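Nkechi Akpan
Thread on wood finishes, part 2. Last time was oil. Now soap finish on pale wood, which people keep asking me about.

Soap finish is plain soap flakes in hot water. No dye, no perfume. I use Clela flakes and weigh them on a kitchen scale. Liquid hand soap leaves a film, so skip it.

Sand to 180, wipe down with a damp cloth, let it dry, sand again by hand with the grain. The damp wipe raises the fibers. Do it now or the first coat of soap will do it for you.

Brush on a thick coat, wait 4 minutes, wipe off the excess. Repeat the next day. I have gone to five coats on a tabletop and saw no gain after the fourth.

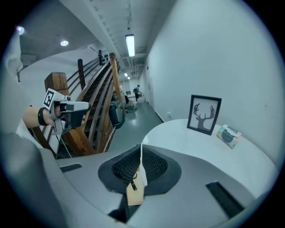

Oil yellows ash and maple within a season. Soap does so far less, and my December boards have hardly moved in color. If you want a work surface to stay as pale as the wood showing in the gap between those two dark pads, leave the oil on the shelf.

Water rings: rub with the same soap mix and a gray pad, with the grain, over the whole top. Spot treatment shows – you get a clean patch with a visible border.

Red wine and black tea will stain. Soap is a weak barrier. If the table sees a lot of either, use a hard varnish. Wastberg is fine, two thin coats.

Gralledis sells a ready-mixed version with white pigment. It works on pine. On oak the pigment collects in the open pores and looks like chalk dust.

Upkeep is a wash with the soap mix every couple of weeks for the first 2 months, then whenever the surface feels rough.

Next part is lye treatment before soap. Gloves and goggles for that one, and test on an offcut.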